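Home | Tutorials | Stitch Basics | Supplies | About | Contact
Search this site... Go

Practicing a running stitch on a tissue pad

June 29 seems to be the date I will always connect with running stitches, and I'll get to why at the end if I remember. Several of you wrote in after my knot tying page asking what comes next, so let's put some actual thread through an actual pad.

What you need: one practice pad, one curved needle with suture attached, something to hold the needle with, and a ruler. My pads are the pale Khamphan ones. I've had a Brandberg pad too, which was firmer and lasted forever, but I felt like I was sewing a shoe. Get a soft one if you can. I cut my thread to 23 cm for short rows and just leave it full length for anything longer.

Before you start, stick the pad down. I use a Clamo tray with the little side grips, but double-sided tape on a cutting board is fine (I did that for my whole first year!). A pad that slides around will teach you bad habits with your other hand.

Draw your line with a fine pen and put a dot every 4 mm on both sides of it. Yes, it looks babyish. Do it anyway, at least for the first few pads.

Now the needle. Grab it a little past the middle, toward the thread end, with the curve at a right angle to your jaws. If you hold it too close to the thread it bends, and if you hold it too near the point you run out of needle before it comes out the other side. Close the jaws all the way before you touch the pad. Then go in straight down at your first dot. Not slanted! Almost everybody comes in slanted, me included, and then the stitch ends up shallow and tears out when you pull.

Once the point is in, turn your wrist and let the curve do the traveling. Don't push. My old teacher Maricel Gatchalian used to make us say "roll, roll, roll" out loud, which I found mortifying and now do alone in my kitchen.
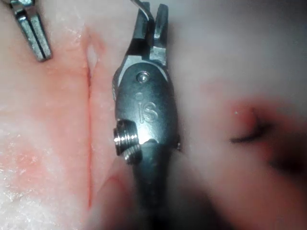 When the point shows up at the far dot, let go of the back end, regrip near the front and keep rolling in the same arc until the needle is free. Try not to clamp right on the very tip, it gets dull fast. Pull the thread through until you have a short tail, tie your first knot, trim only the tail, and move on to the next pair of dots.

Keep the tension even as you go - snug enough that the edges touch, loose enough that the pad doesn't pucker. If it puckers, back up two stitches and ease the thread along. At the end, leave your last loop a bit slack and tie to that.

My first decent row had 34 stitches and took me about an hour. I wrote the date on the back of the pad in Vonetti marker, and that's the June 29 I mentioned. Still have it in a drawer.

Next page: locking stitches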